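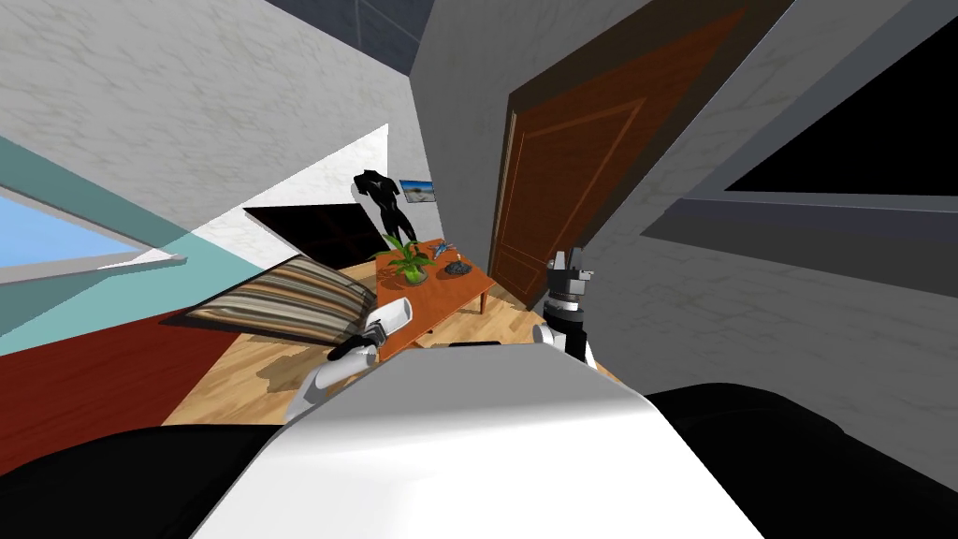
Figure 1. Interior view with a low wooden coffee table and a tall brown door. Computer rendering.

Enthorpe School of Design
Interior Planning I
Handout 6: Circulation and Furniture Placement in the Living Room

Instructor: Jordan Holroyd
Studio assistant: Aqeel Rajput

Purpose of this handout

This handout supports the lecture on circulation and should be read before the Thursday studio. It covers the terms used in the second drafting assignment and the order in which a living room plan is to be worked out. Students who missed the lecture on doors and openings should read Handout 5 first.

1. Circulation

Circulation is the movement of people through a room and between rooms. On a plan it is shown as a path, drawn in a light dashed line from one opening to another. Every room has at least one such path. A living room with a hall door, a kitchen opening and a door to the yard will have three, and they will often cross.

A primary path connects two openings and is used many times a day. A secondary path leads from a primary path to a seat, a window or a cabinet. Primary paths are drawn before any furniture is placed. In the first assignment several students arranged the seating and then looked for a way to the door, and the resulting plans sent people between the sofa and the television.

For this course a primary path is drawn at least 40 inches wide. A secondary path may be narrower, but it should not drop below 20 inches at any point. These are studio standards for the assignment. Local building codes govern actual work and are treated in the spring term.

2. Doors

A door takes up floor area whether it is open or closed. Draw the full swing as a quarter circle and keep the area inside it free of furniture, rugs with a thick edge and floor lamps. A door that opens against a wall gives better access than one that opens into the middle of the room, though it may block a light switch if the switch has been put on the hinge side.

The height of a door matters in elevation. A tall door draws the eye and can make nearby furniture look lower than it is. Low tables and long shelves are affected most. Students should draw at least one elevation that includes both the door and the main seating group.

3. The coffee table

The coffee table is usually the last large piece to be placed and the first to cause trouble. It must be near enough to the sofa for a seated person to reach a cup, and far enough away to leave room for the knees. A secondary path normally passes along one side of it.

The top should be level with the sofa cushion or slightly below it. A higher table interrupts the view across the room. Round and oval tables suit small rooms where a path must bend around the seating. Rectangular tables give more surface and line up well with a long sofa, but their corners should be kept out of any primary path.

4. Case study: the Birkett house

The Birkett house, studied in lecture, has a living room with two doors on facing walls. The original plan, by Ryan Rowbotham, ran the primary path straight through the seating group. In the revised plan by Jamie Mellor the sofa was turned a quarter turn and the path moved behind it. No walls were changed. The cost was a smaller reading corner, which the owners accepted after one meeting.

Compare the two plans on the course shelf. Note where the coffee table sits in each, and mark the narrowest point on the path.

5. Assignment

Prepare a furniture plan for the Bredon apartment living room. Submit one plan showing door swings and all paths, one elevation, and a written statement of no more than one page. The statement should name the primary path and explain any point at which it narrows.

Drawings are due at 11 a.m. on Thursday. Work is pinned up in the order of arrival.

Reading

Barry Wragg, Rooms in Use, chapters 2 and 3. Chapter 4 is optional and deals with dining rooms.
Course reader, section on door types.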